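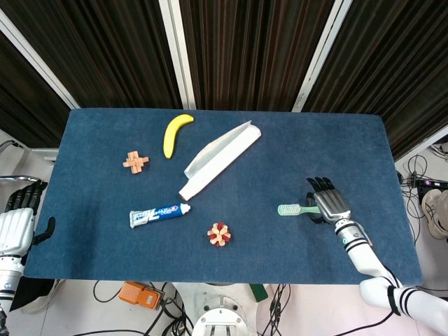
Kima Hands-Free Dog Leash: Four Months of Daily Walks

I bought the Kima waist leash in the fall to replace a Talton that had started to fray where the webbing meets the clip. My dog is a 56-pound shepherd mix, nine years old, who pulls hard for the first block and then settles. We walk twice a day, and on weekends we do a longer loop on gravel trails.

What you get

The set is a padded belt, a bungee section and a short fixed handle. The belt adjusts from the front with a plain plastic buckle. It fits over a winter coat with room left, but smaller people should know that the loose strap end gets long when the belt is pulled tight. I folded mine back and put a rubber band on it.

The bungee stretches to 94 inches at full pull. At rest it is short enough that the dog doesn't step over it.

On the walk

The bungee takes the jerk out of sudden starts. With the Talton I felt every squirrel in my lower back, and with this one I feel a firm tug at the hips. You still need to see it coming. On ice in February I stopped using the belt and held the handle, and I would suggest the same to anyone with a strong dog.

The handle is close to the collar end, where you want it for crossing streets. It is stitched flat, so it can be hard to grab quickly with gloves on. The Baudry leash my neighbor uses has a round foam handle that is easier to find without looking.

The ring slides along the front of the belt so the dog can change sides. It works well at a walk. At a jog it clicks, and the clicking bothered me more than it bothered the dog.

Wear and cleaning

After four months the clip has light scratches and the spring is still tight. The belt padding has flattened a little on the left side. I have washed the whole thing 4 times in cold water and hung it up overnight. The gray color hides mud. The reflective stitching is starting to peel near the buckle.

Customer service

My first one came without the handle. I wrote to the store and got an answer from Séverine Bodin the next morning, and the missing part arrived that week. I didn't have to send anything back.

Who it suits

I'd buy it again for a medium or large dog that mostly walks well. For a puppy still learning, a fixed leash like the Boka gives you more control and costs less. For two dogs, look elsewhere, as the belt has only one ring and a splitter makes the bungee sag.

Rating: 4 out of 5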